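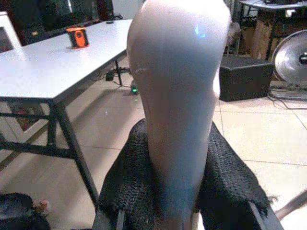
Tricot noir, texture épaisse.

Tusora, le pupitre de lecture pour personnes horizontales
Par Starnevix

83 € – Livraison comprise en France métropolitaine
En stock, modèle standard
En réapprovisionnement, modèle Oshima (grands formats)

Il existe une quantité impressionnante d'ouvrages sur l'art de bien lire. Presque tous supposent un lecteur assis, le dos droit, devant une table, avec un crayon. Nous saluons ce lecteur et le laissons à sa table. Le Tusora s'adresse aux autres : ceux qui lisent sur le dos, un bras en l'air, jusqu'à ce que le bras fatigue, puis sur le côté, jusqu'à ce que la moitié de la page disparaisse dans l'oreiller, puis de nouveau sur le dos, où le troisième tome d'une saga familiale finit par leur tomber sur le nez.

Le Tusora est un pupitre articulé qui se pose sur le lit, de part et d'autre du lecteur, et qui tient le livre ouvert au-dessus de lui. Il ne lit pas à votre place. Il ne tourne pas non plus les pages, nous y reviendrons, car la question nous est posée chaque semaine par des gens qui ont déjà consenti à sortir une main de la couette et le regrettent.

Ce qu'il fait

Le plateau s'incline de la verticale jusqu'au surplomb complet, c'est-à-dire texte vers le bas et yeux vers le haut. Deux pinces souples maintiennent les pages de gauche et de droite sans les marquer. Une barrette élastique retient la couverture par derrière. L'ensemble supporte les romans de poche, les romans brochés, les biographies de ministres et la plupart des dictionnaires, encore que nous n'ayons rencontré personne qui souhaite s'endormir sous un dictionnaire.

Les pieds sont larges, gainés de feutre, et se règlent séparément. C'est utile sur un matelas, surface qui n'est plane que dans les catalogues, et plus encore si vous partagez ce matelas avec quelqu'un qui se retourne.

Ce qu'il ne fait pas

Il ne tourne pas les pages. Masaru Morikawa, qui a dessiné le Tusora, a bien construit un tourne-page à ressort. Le prototype tournait les pages par paquets, ce qui a beaucoup amélioré notre opinion d'un certain roman russe mais rendait les policiers difficiles à suivre. Il est rangé dans une armoire de l'atelier.

Il ne convient pas au bain. On nous l'a demandé. On nous a même envoyé un plan coté.

Il ne convient pas davantage aux tablettes de grande taille. Une liseuse ordinaire tient très bien, à condition de placer les pinces à l'écart des boutons, faute de quoi vous arriverez au dénouement sans l'avoir voulu.

Montage

Le pupitre arrive à plat, en 3 morceaux : le plateau et les deux pieds. Il n'y a pas de vis à égarer. Les pieds se glissent dans les rainures du plateau jusqu'au déclic. Si vous n'entendez pas de déclic, recommencez. Si vous entendez un craquement, écrivez-nous.

Pour régler l'inclinaison, allongez-vous d'abord, livre en place, et desserrez les molettes latérales. Beaucoup de clients règlent leur pupitre debout, à côté du lit, avec grand soin, puis se couchent et découvrent qu'ils ne sont plus à la même hauteur. Resserrez les molettes avant de lâcher le plateau. Cette phrase figure aussi en gras dans la notice, où elle est arrivée à la deuxième édition. 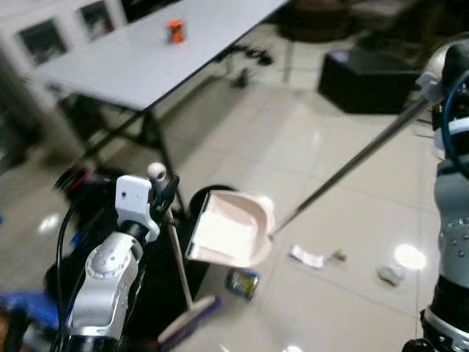
Balai à long manche et pelle rose pâle.

Standard ou Oshima ?

Le modèle standard accueille les livres dont la largeur, une fois ouverts, ne dépasse pas celle du plateau. Cela couvre l'essentiel d'une bibliothèque de chevet : poches, brochés, recueils de nouvelles commencés en mars et conservés par politesse.

L'Oshima est plus large et plus profond. Il est prévu pour les beaux livres, les atlas et les bandes dessinées cartonnées. Ses pieds sont lestés, ses molettes plus grosses, et il faut un peu de place pour le ranger. Nous le recommandons aux lits doubles occupés par une seule personne, ou par deux personnes en très bons termes.

Les deux modèles partagent les mêmes pinces, vendues aussi séparément pour les foyers avec chat.

L'éclairage Jeltix (en option)

Le Tusora se passe de lampe si vous en avez déjà une bien placée. En surplomb, toutefois, le livre se met entre le plafonnier et vous, et l'on se retrouve à lire l'ombre de son propre roman. La lampe Jeltix se fixe sous le bord du plateau et éclaire la page par en dessous. La lumière est chaude, réglable, et ne déborde guère du livre. Votre voisin de lit pourra donc continuer à se plaindre de votre respiration, du froissement du papier ou de vos rires au chapitre suivant, mais plus de la lumière.

Elle se recharge par câble, fourni. La prise murale n'est pas fournie : vous en possédez sûrement une, derrière la table de nuit, à l'endroit que la main n'atteint pas.

Fiche technique

Plateau : hêtre massif huilé
Pieds : hêtre et feutre, hauteur réglable séparément
Pinces : 2, silicone souple, démontables
Inclinaison : continue, de la verticale au surplomb
Coloris : naturel ou brun foncé
Rangement : à plat, sous un lit ou derrière une armoire
Garantie : 3 ans, pièces et main-d'œuvre
Essai : 100 nuits

Entretien

Un chiffon sec suffit. Pour les traces de doigts, un chiffon à peine humide. Pour les traces de chocolat, le même chiffon et un peu de franchise envers soi-même. Le feutre des pieds se brosse. Une goutte d'huile pour bois une fois l'an redonne au hêtre son teint des premiers soirs. Évitez de laisser le pupitre contre un radiateur, il n'aime pas cela et le fait savoir en se voilant.

Avis de lecteurs

« J'ai fini en deux semaines un livre que je lisais depuis les études de ma fille. Elle est maintenant notaire. »

« Très stable. Le chat s'y est installé dès le premier soir, côté texte. J'enlève une étoile, je ne sais pas bien à qui. »

« Mon mari trouvait l'objet ridicule. J'ai dû en commander un second. »

« Reçu en bon état. Je m'endors toujours à la même page, mais le livre reste ouvert et je retrouve la page sans chercher. J'attends de voir la suivante. »

Questions fréquentes

Peut-on s'endormir sous le Tusora ?
C'est l'usage principal que nous en constatons. Molettes serrées et pieds bien écartés, le pupitre reste en place. Si vous avez le sommeil agité, redressez-le à la verticale ou poussez-le vers le pied du lit dès que vous relisez la même ligne pour la quatrième fois.

Convient-il à un canapé ?
Oui, si l'assise est assez large pour recevoir les deux pieds. Sur un canapé étroit, l'un des pieds peut reposer sur la table basse, puisque le réglage est indépendant. L'effet n'est pas élégant.

Et pour les enfants ?
Sous la surveillance d'un adulte, pour les albums. Les enfants s'en servent surtout comme toit.

Les pinces abîment-elles les livres anciens ?
Le silicone ne marque pas le papier courant. Pour une édition à laquelle vous tenez vraiment, abstenez-vous de la lire au lit, avec ou sans nous.

Puis-je le rendre s'il ne me plaît pas ?
Oui, pendant toute la période d'essai, dans son carton d'origine. Pensez à retirer votre livre. Nous avons une petite étagère de volumes revenus par erreur, marque-page compris, et nous commençons à en connaître les fins.

Réapprovisionnement de l'Oshima

Le bois du prochain lot est en cours de séchage. Laissez votre adresse dans le champ prévu à cet effet et vous recevrez un seul message, le jour de la remise en vente. Les commandes du modèle standard partent de l'atelier sous deux jours ouvrés.

Page mise à jour le 22 avril 2023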